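Gromby: a collection of written-out crochet and knitting patterns

Hello and welcome! Gromby is a set of 1384 short pattern files for small handmade things: dishcloths, mitts, baby hats, coasters, bookmarks, pot holders and a truly surprising number of egg cozies. Everything is plain text, every row is written out in full, and all of it is free to use, share and stitch from.

I started it for a very selfish reason. I love old leaflets, but I can't keep my place in a chart to save my life, and half of mine had coffee on them. So I typed one up, then another, and then Gobnait Ó Súilleabháin sent me a shoebox of hers and there was no going back!

What's in the folders

knit/ has the flat and in-the-round knitting patterns.
crochet/ has the crochet ones, all in US terms (so a dc is a US double crochet, please check before you start a blanket).
edgings/ has borders and trims that can be added to nearly anything.
notes/ has my gauge swatches, yarn substitutions and the odd grumble.

What a pattern file looks like

Each file starts with the same few lines, so you can sort or search them with whatever you like:

title: Breathnach mitts
craft: knit
yarn: worsted, one skein
needles: US 6 double points
gauge: given in the file, over stockinette
level: 2
tested_by: Enda Brennan
rows: full instructions follow, one row per line

The level goes from 1 (garter stitch and a cup of tea) up to 3 (put the phone in another room). If tested_by is blank, the pattern has been typed and proofread but not made up by a second person. I'd love for that to change, so if you make one, tell me!

How the rows are written

Repeats sit between asterisks in the original leaflets, and I've kept them that way. Stitch counts come at the end of any row where the count changes, in parentheses. Where a leaflet had a mistake I've fixed it in the row and put the original wording underneath, starting with "was:". There are some lovely howlers in there. The Curnis bonnet asked for a decrease on every single row of the brim and would have fit a walnut.

Abbreviations are listed in notes/abbreviations.txt. Kevin Flanagan went through them all and caught me using m1 for two different increases, so those are now m1l and m1r everywhere.

Things to know before you cast on

Sizes are the leaflet sizes and they run small, especially the hats. Yarn names in the older files are mostly for yarns you can't buy anymore, so I give the weight and leave the name in the notes. Photos of finished pieces aren't part of the collection. Lace over level 3 isn't here either. I tried, I cried a bit, I went back to mitts.

Cables and sleeves

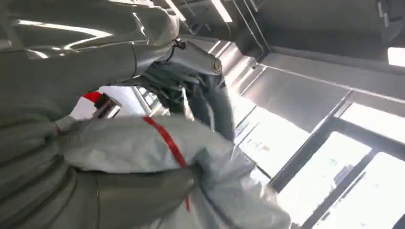 My favorite corner of the whole collection is the ribbed sleeve and arm warmer group, which you'll find in knit/sleeves. These are the ones people write to me about most, and the question is nearly always ease: how loose should the tube be? For the Bokoson arm warmers, aim for a snug upper arm and let the lower part be a little longer than you think you need. Creases and soft rounded folds like the ones in that gray arm covering are just what you want toward the wrist (I think they look wonderful in a tweedy wool!), and if you'd like fewer, leave out the last repeat before the cuff. The smoother version, with no slouch at all, is in the same folder with "fitted" in its title.

Sending in a pattern or a fix

Corrections are so welcome, and tiny ones count. Tell me the file name, the row, and what you got on your needles versus what the file says. For new patterns, please only send your own designs or ones you have permission to share, and use the header lines above. I go through everything on Thursday evenings with my feet up.

Thanks

To Ultan Ó Néill for the script that checks stitch counts, which has saved me from myself more than once. To Mortimer Kasprzak for test knitting both versions of the Bokoson arm warmers, then making another pair for his sister. And to everyone who has mailed me a leaflet!

Next up is a batch of slipper patterns, probably in July, once I've worked out what "turn heel as usual" was supposed to mean.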